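Notes from a visit: Grestura's open day, and the afternoon the left arm let go

Filed under: Visits, Robots
16 Nov 2018

I had been promising myself a trip to Grestura ever since a few of our members went in April and came back talking of nothing else, so when the invitation to the autumn open day landed I said yes before I had looked up how far it was. It is quite a long way, as it happens. You take the train to Ristonham, then the 60 bus from outside the station, and you get off at a stop which is really just a post in a hedge. I walked past the entrance twice. A very kind man on a bicycle put me right, and I arrived a little out of breath but still in time for coffee, which was good and hot and came with those almond biscuits you normally only get in hotels.

Our host was Shu-fen Lu, who runs the two-arm handling work. She has the gift of talking to a mixed crowd (we were a couple of retired engineers, some sixth formers, a lady from a packaging firm and me) without making anybody feel they ought to have done the reading. She started by telling us there had been a fault that week, that it wasn't fixed, and that she would sooner show us the work as it stood than tidy it away for visitors. I warmed to her at once.

The work is done at a white table with an arm on either side. The idea is to get the pair of them handling small, awkward things together, the sort of job you and I do every day without thinking: hold this, fetch that, take the lid off, put it down somewhere sensible. There is a great deal of waiting in between. I found the waiting rather restful, I must say, though one of the sixth formers was visibly longing for something faster.
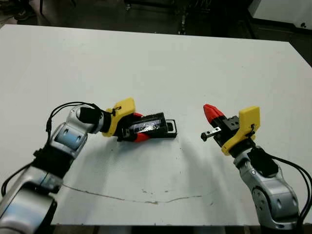

The software that plans the moves is called Pascu, and Chun-yin Hsueh looks after it. He had brought along the fault log, printed out on paper, bless him, and he let us pass it from hand to hand. The entry everyone wanted to see was number 611. It came from a long run with nothing unusual in it, until the left arm, which was meant to be holding a part well clear of the table, opened its fingers and dropped it. The part fell flat and came to no harm. What bothered them was that the arm then carried on exactly as if it still had hold of the thing. It travelled across, went through the motions of setting it down, and reported that all was well.

Chun-yin explained this far better than I can, but I will have a go. Each gripper tells the computer how wide its fingers are, and the computer works out from that whether there is something between them. If the fingers stop before they meet, there must be an object in the way. The trouble comes with thin parts, where the difference between holding something and holding nothing is tiny, and a small error in the reading is enough to turn a "no" into a "yes". Somebody had swapped the fingers on the left side for a new pair and the zero position hadn't been set again afterwards. So the arm was quite sincerely mistaken, poor thing.

"That's the harmless half," said Shu-fen, and then told us about the other half.

When they went back through the records they found that the order to open had come from a setting left over from an earlier job. It had a time limit in it: if a move took longer than six seconds, let go. That made good sense for the earlier job, where they were worried about the arm tugging on something stuck. It made no sense at all for lifting, and it had sat there unnoticed because none of the lifts had ever been slow enough to set it off. The lady from the packaging firm laughed out loud at this point and said she had a machine at home (she meant at work, I think, but she did say at home) with precisely the same sort of thing buried in it.
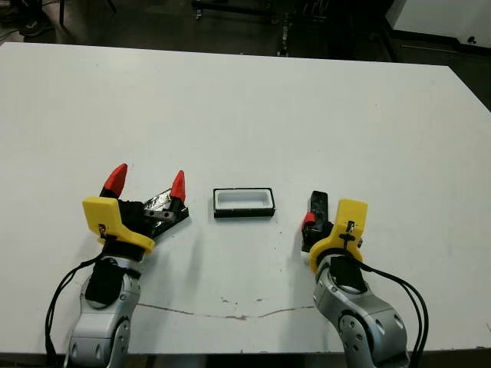

We had lunch after that, soup and rolls in a side room, and I got talking to one of the retired engineers, who had spent most of his career on lifts. The passenger kind. He was very taken with the business of the time limit. In his trade, he said, the first question about any fault is what the machine ought to do when it doesn't know what to do, and the answer is different for every machine. A lift should stop and hold. A press should stop and open. An arm with something in its fingers is harder, and he spent most of a bread roll arguing it both ways. If a person's hand is caught, you want it to let go. If it's holding something heavy over a person's foot, you most certainly don't!

I put this to Shu-fen when we went back in and she said they'd been having the very same conversation all week. What they have settled on for now is that the arms stop where they are and keep hold, and a person decides what happens next. There is a separate release for each hand, and a written rule that you don't reach in to take the part until the arm has been stopped and the other one is stopped too. That second bit is new. In the week of the fault, one of the team went to pick up the dropped part while the right arm was still live. It didn't move and there was no injury, but she had written it up as a near miss all the same, and she read the report to us in full without softening any of it. I thought the sixth formers listened harder to that than to anything else all day.

The afternoon was given over to boxes. Lids are a nuisance, apparently. They fit snugly, they bend when you pinch them, and a shiny surface doesn't give the fingers a great deal to hold on to, so this is just the kind of lift where a slipped grip or a wrong "yes" would show up. Anyone who has ever tried to open a new phone with cold hands will sympathise.

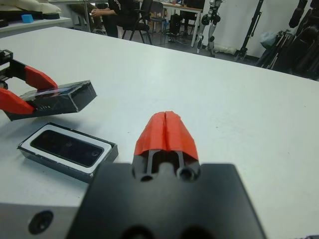

I asked Chun-yin whether he couldn't just have the cameras look and see if the part was still there, which seemed to me the obvious thing. He was too polite to sigh. They do mean to use them, he said, but he wants the check on the fingers put right first, so that he has two answers that can disagree with each other. If he adds the camera now, he'll never know which of the two was doing the work. He also wants the zero position tested every time the fingers are changed, with the arm refusing to start until it has been done. That part is written already and waiting for somebody at Drirnorar, who supply their control units, to have a look over it.

The time limit has been taken out of the lifting jobs altogether. They have also gone through the other saved settings by hand, all 2312 of them, to see what else might be lurking. Chun-yin did a good share of those himself and said he now sees them when he shuts his eyes. They found a handful with old limits in them, none in use, and those have been put in a folder where they can't be picked up by accident.

I came away with a bag of leftover almond biscuits and a copy of the near miss form, which Shu-fen was happy for us to borrow from. It fits on one side of paper. I've already passed it to the woman who runs our workshop evenings, and she wants to try it out on the pillar drill.

If you'd like to go yourself, there is talk of another open day in the spring, and names can be left with me in the usual way. Wear a decent coat for the bus stop, and ask the driver for the stop after the garden centre.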